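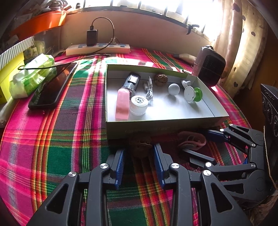

Table 2, the odds-and-ends box and the plaid cloth, before sorting.

Flornar House, shared rooms
Table-top check, April, with comments

Thank you to everyone who keeps these tables so cheerful. The comments are meant kindly, and most of them take less time to put right than they did to write down!

1. Cloth lies flat, no trip at the corners: OK
I do love the bright stripes. Please give it a good tug straight after meals, as the Begović end of the room is narrow and people brush past with trays.

2. Cables: ATTENTION
There's a thin black one running across the cloth near the phone. Please route it along the back of the table, well away from elbows and cups. The white charging cable coiled in the box is just how I like to see them (do look it over for splits before it goes near a socket, all the same).

3. Phones and chargers: OK
Phone lying face-up, nothing stacked on it. Lovely.

4. Small loose items: ATTENTION
The bottle cap and the round white knob want a lidded tub, and so does the pink elastic band on the cloth, particularly when little visitors are expected. If the knob belongs to the Stollari cupboard, tell the office and we'll get it screwed back on.

5. Food kept apart from toiletries: ATTENTION
What look like walnuts, one in the box and one on the cloth, are sharing a table with what I take to be a bar of soap. We have nut allergies on the list, so please move anything of that sort to the kitchen and wipe the cloth down afterwards.

6. Bottles labelled and closed: TO CHECK
The clear one in the box has a black label, which is a good start. Could someone see that its top is on properly and note the contents on sheet 1302?

7. Box low enough to see into: OK
Nice and shallow, so no rummaging.

Score 49 out of 50 last time, so we're nearly there. Next check after the Alluseo delivery.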